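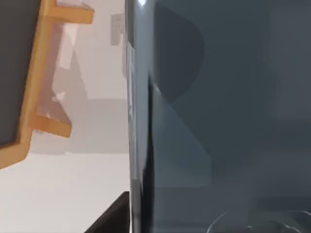
So can a robot do the housework yet?

Parts of it, in a room it knows, if you don't mind waiting. Ask for a whole evening's worth of chores in a kitchen it has never met and you'll be finishing most of them yourself.

I promised last time we'd put something firmer behind that, so these are my notes for Thursday (a little longer than what I'll get through in class, sorry!).

Start with what "can do" means. A company demo shows you one good run. What I want to know is how many tries went into it, who reset the room in between, and whether anybody moved the chair. Helmi Pesonen's group ran a tidying task called Rastau in simulation last November – 50 room layouts, 1,131 tries in all – and the part I'd like you to read is her failure log, not the success table. Over and over the arm gets to the right place and then loses the job in the last couple of inches. The hand comes in close, it blocks the view of the very thing it's after, and small errors that didn't matter from across the room suddenly matter a lot.

Think about how you hang a dish towel. You're barely looking. Your fingers tell you when the cloth is over the bar, and you fix it without noticing. Most of the systems in this course have little or no sense of touch, so they lean on cameras for a job you do by feel.

Shop floors are kinder. Abhishek Chaturvedi took me around the Brillar packing line, and the parts arrive the same way up, at the same height, all shift long. Somebody has paid for that tidiness, though, and your kitchen hasn't got a budget for it.

One warning about simulators. They're cheap and you can crash in them all day, but friction and soft stuff (cloth, bags, wet sponges) are still hard to get right, so a good score in there is a reason to try the real thing and that's about all.

For next time: read the Pesonen log up to page 153, pick one failure, and write 2 paragraphs on what a person would have done at that moment. Nnamdi Wike has the spare copies.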